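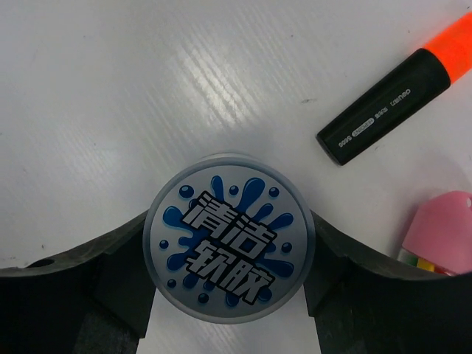

Refinishing a white desk top - glare and faint ridges in the topcoat

Posted October 1, 2022 in Finishing and Surfaces

Ozan Bayram

I have a desk top, MDF core, that I painted white with a water-based cabinet enamel in January. Two coats of primer, then three of enamel, all with a 4 inch foam roller. The color is fine. The problem is the surface under overhead light. From most angles it reads as matte, but near the reflection of the ceiling fixture I get long parallel streaks of glare, and if I put my cheek down to the level of the desk I can see low ridges running diagonally from one side to the other. They can't be felt with a fingertip. They can be felt, barely, with a fingernail.

What I have tried so far:

Wiping with a damp microfiber cloth and dish soap. No change.
Wiping with denatured alcohol on a hidden spot on the underside. It softened the paint, so I stopped.
Rubbing a small area with a gray abrasive pad. The ridges got fainter, but the area is now a different sheen from the rest.

I would like an even, low sheen that stays even when I wipe it. I use the desk for drawing and the streaks are directly under my main light. My questions are whether I have to strip it, whether another coat on top would level the ridges, and whether I should be using something other than foam. The top is 1,350 mm long, so I can't move it easily, but I can work on it in place with the window open.

Eirini Tsoukalas

You don't need to strip it. Stripper on MDF is a bad idea in any case, as the edges will swell.

There are two separate defects in what you describe and they want to be treated in order. The ridges are roller texture that set before it could level. They run diagonally because that was the direction of your last pass, or because you rolled in a W pattern and didn't lay it off afterwards. The glare streaks are partly the ridges catching light on one side, and partly a difference in sheen. Enamel with a flatting agent dries duller where it is thick and shinier where it has been dragged thin or worked after it started to set.

Another coat over the top will not level them. Water-based enamel shrinks as it dries and follows whatever is under it. You might hide some of it, but the low light at your desk will find it again.

Procedure I would use:

1. Let the paint finish curing. If it went on in January it is long past that, so skip this unless you have touched it up recently.
2. Clean with a mild degreaser and rinse twice with plain water. Hand oil is the usual cause of fisheyes on a desk.
3. Flat-sand with 220 grit on a rigid block. A foam block rides up and down over the ridges and leaves them there. Sand until the shiny valleys between the ridges are gone and the whole surface is one dull shade.
4. Follow with 320 on the same block. Vacuum, then wipe with a barely damp lint-free cloth.
5. If you went through to primer anywhere, spot prime, let it dry and sand that spot flush.
6. Two thin coats, letting the first dry for the full recoat time on the can, with a light 320 pass between them.

On applicators: a 4 inch foam roller is workable, but it runs out of paint fast on a top that long, and people press harder to make up for it. Pressing is what makes the ridge at the end of the roller. I use a 9 inch microfiber sleeve with a short nap, loaded properly, then lay off in one direction along the full length with almost no weight on the handle. Don't go back into it. If you see a missed spot after a few minutes, leave it for the next coat.

Add a little water or the maker's own extender if the room is warm. Check the can for the limit and stay under it. Humidity matters too. I get noticeably better leveling at 40 percent or above.

For the low sheen, put the evenness into the color coats and finish with a clear matte made for floors or tabletops. A clear matte on its own over white will show every lap, so stir it from the bottom before you start and again partway through. The flatting agent sinks. Check that the clear is described as non-yellowing.

Don't try to fix the sheen by rubbing out with pads. You can get a satisfactory result that way on lacquer, but on enamel this soft it polishes under your sleeves within a few weeks and you end up with a shiny patch where your forearm rests.

flavley_dan

just move the lamp. I had the same thing on a shelf and it bothered me until I swapped to a side light, then it bothered me more, then I put it behind me and it was fine

Ozan Bayram

Thanks to both. The light is a fixed ceiling fixture, so moving it means an electrician.

I sanded with 220 on a cork-faced block this morning and the ridges show up clearly as white lines against the dull areas, so the diagnosis looks right. One follow-up: the block has left a slight hollow near the front edge where I started and stopped. Does that need filler?

Eirini Tsoukalas

Put a straightedge across it with a flashlight behind. If you only see a thread of light, leave it. If a sheet of printer paper slides under, skim it with a fine acrylic surfacing putty, sand it flush and prime over the whole patch, going a hand's width past the putty on all sides.

For the rest, start your strokes an inch in from the edge and keep the block flat as it leaves the surface. Cork has some give, so for the last pass I would tape the paper to a scrap of flat acrylic or a piece of float glass with the corners ground off.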